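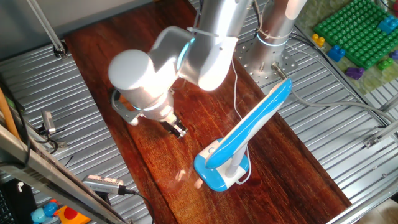
Sustainment Deserves a Line of Its Own

January 13, 2021

The competition to replace the army's light patrol vehicles has been argued almost entirely on protection and price. Both matter. Yet the request for proposals, at 3598 pages with annexes, devotes only 19 to the question of who will keep the fleet running once the bidders have gone home.

Lindgren and Cerkard have each offered a capable vehicle. Each has also proposed that major repairs be carried out at its own plant overseas, with a small support office in Urport. Under such an arrangement, a damaged transmission could spend months in transit while the unit that needs it trains on foot.

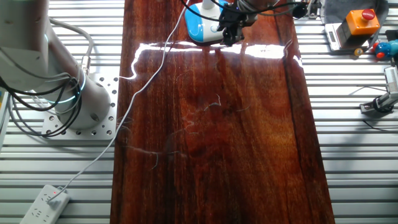 The department should require both bidders to price a full domestic repair depot before the final evaluation in September. Dolores Thibodeaux, a former director of fleet support, made the same recommendation after the Dumau truck program, in which 2 of every 5 vehicles were awaiting parts by the end of the second year. Her report was accepted and then left out of the next contract.

A depot will raise the opening cost, and the department must be candid with legislators about that. The bids as written merely move the expense into later budgets, where it will be paid by commanders with fewer vehicles than they were promised.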